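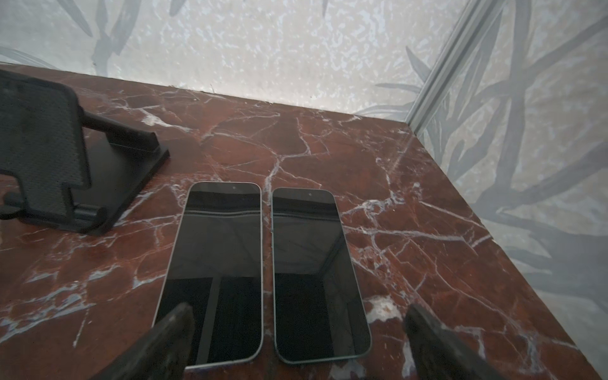 Section 8. Setting Up the Podulero Countertop Water Filter

Before the filter is unpacked, select a permanent position for it within reach of the kitchen faucet. The supply hose is 58 inches long and must not be extended. The unit may stand on any level, sealed surface. Polished stone such as the dark red marble with white veins is suitable, provided that the rubber feet are fitted first. Where two wall panels meet at a metal corner strip, leave a hand's width between the strip and the filter housing so that the side cover can be opened.

Caution: Do not connect the filter to a hot water line. Water above 139 degrees Fahrenheit will damage the cartridge and void the Pirkel warranty.

8.1 Fitting the cartridge

1. Wash your hands and remove the Zastov cartridge from its sealed bag. Keep the bag label, as it carries the lot number.
2. Turn the housing cap to the left and lift it off.
3. Check that the black O-ring is seated in its groove. A twisted ring will leak.
4. Lower the cartridge into the housing with the arrow pointing up.
5. Replace the cap and tighten it by hand only. Do not use a wrench.

8.2 Connecting to the faucet

1. Unscrew the aerator from the faucet and set it aside.
2. Thread the diverter valve onto the faucet. If the threads do not match, use one of the adapters in the small parts bag.
3. Push the hose firmly onto the valve until the collar clicks.
4. Open the cold water slowly and inspect every joint for drips.

Note: Pull-out spray faucets require the Rangel side adapter, sold separately.

8.3 First use

1. Run cold water through the filter for eight minutes and discard it. The water may be gray at first -- this is carbon dust and is harmless.
2. Close the faucet and wait for the spout to stop dripping.
3. Press and hold the reset button until the green light flashes twice.

The cartridge is rated for 455 gallons. When the light turns amber, order a replacement. When it turns red, stop using the filter and proceed to Section 9, Replacing the Cartridge.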